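Cell notebook, two-arm bench (Skodport room)
March 2019
O. Escobar

Took over the bench from Boersma's group this morning. Writing down the state of it so whoever runs it next doesn't have to dig through the chat.

Starting point: both arms on the front rail, old wrist camera settings, and a left arm that had been drifting toward the wall after a long run. The drift was the base bracket. Two of the bolts into the rail were only finger tight. Took the bracket off, cleaned the groove, put it back with thread locker and marked the heads with paint pen so a turned bolt shows. Right base was fine but I marked it the same way.

Re-homed both arms after that. The left needed a new zero on the shoulder. The right came up within tolerance on the first try and I left it alone. Old zero file is saved as left_zero_812 in case anyone wants to compare.

Next the wrist cameras. The overhead lights put glare on the marble top and the exposure was hunting every time the arm passed over it. I locked exposure and gain by hand on both. Focus is still set for close to the fingertips, so anything farther off goes soft, and thin things like the tweezers blur when the wrist is moving. Dropped the approach speed for the tweezers task to 42 on the slider. Seems a fair trade for now. 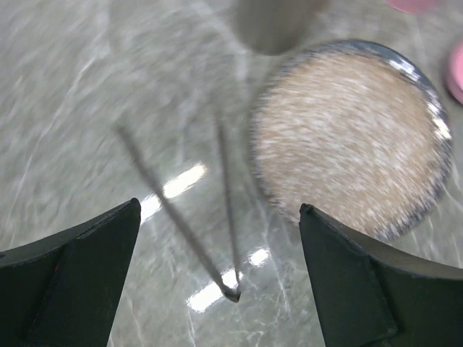
Indeten's tracking script wants white balance locked too. It wasn't, and it reset to auto after every power cycle. Added the lock to the startup file. If you restart the cameras by hand you still have to run the file yourself.

Fingers. Wiped both pairs with alcohol and went over the mounting screws. There are scuffs on the black fingers, mostly along the edges, and I can't feel any of them with a fingernail. Not replacing yet. Spares are in the drawer labeled Elidus, in the bag with part number 1838 written on it. Don't use the ones in the loose tray, those are the first print and the tips are short.

Grip force for the lid with the leather tab: the old value was squeezing the tab hard enough to worry me about the stitching. Brought it down in steps with the arm held still over the lid, checking the tab between steps. Ended at 8 in the config. The tab has to be taken from both sides with the tips square to it. If the wrist is rotated even a little, one tip touches first and pushes the tab over, and then the close command pinches leather against the rivet.
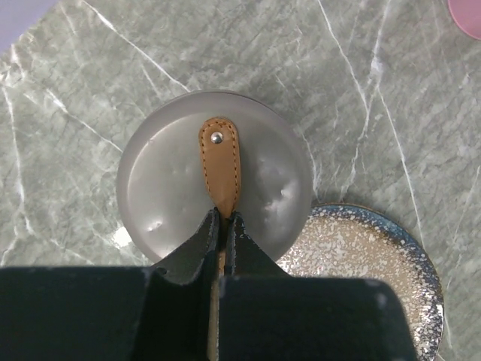
I changed the pre-grasp pose so the wrist lines up with the tab before it comes down. That's a separate waypoint now, called tab_align. Please don't merge it back into the descend move to save time. I know it looks redundant in the file.

Cables. Purple ones on both arms were tied too short at the wrist. With the arm stretched to the back of the table the tie was taking the load instead of the connector boot. Cut the ties and gave each one a bigger loop. The left loop hangs a fair way out to the side, so watch your sleeve when you reach in. Checked full travel on both with the motors off, moving by hand, and nothing catches on the rail.

The boards under the rail got blown out with the air can. One connector on the right board was not fully seated. Pushed it in and ran the bus scan again, all joints answering.

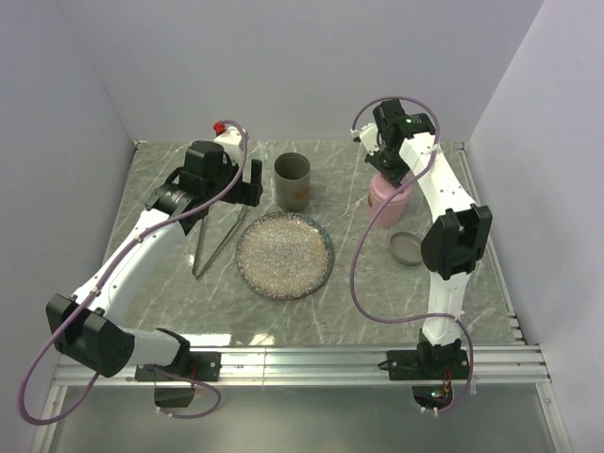
Both arms back on the rail, right gripper above the pink container, gray lid on the table.

Test layout stays as it was: gray container, pink container, the speckled plate, tweezers when needed. Tape marks under the objects are gone because the tape was showing up in the tracking. Use the printed layout sheet on the clipboard instead.

The containers give trouble near the right corner. When they end up close to the wall the planner wants to come in from the wall side and there isn't room for the finger. I added a keep-out box along the right wall in the collision file. It's generous. Someone with more patience can trim it. 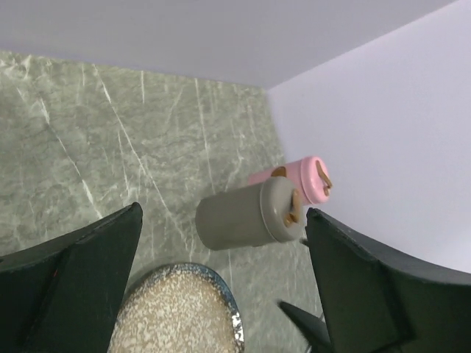 Side effect of the keep-out box is that a few of the saved poses are now inside it and the planner rejects them. I renamed those with an x in front and left them in the folder. They need to be taught again, and I'd do it after the hand-eye calibration, not before.

Hand-eye: ran it for the left only. The residual is better than what was in the log, but I want a second run on a cold start before I trust it. The board for calibration is behind the monitor. Keep it flat, it has already been dropped once and one corner is soft.

Things left open:

Right hand-eye calibration, not started.
Second left run from cold.
Reteach the x poses.
Order more thread locker. The tube is nearly done.
Replacement strain reliefs for the wrist connectors. Boersma has the drawing.
Check paint marks on the base bolts before each long run and write the result in here, even if nothing moved.
Full finger swap is planned for May. Sooner if a scuff gets deep enough to catch on the leather.

Power-down order for this bench is grippers open, arms to rest pose, motors off, then the supply. If you cut the supply first, the left arm drops. I put a label on the switch.

Config is committed on the bench branch. I haven't pushed it to main, will do that when the right side is calibrated.

OE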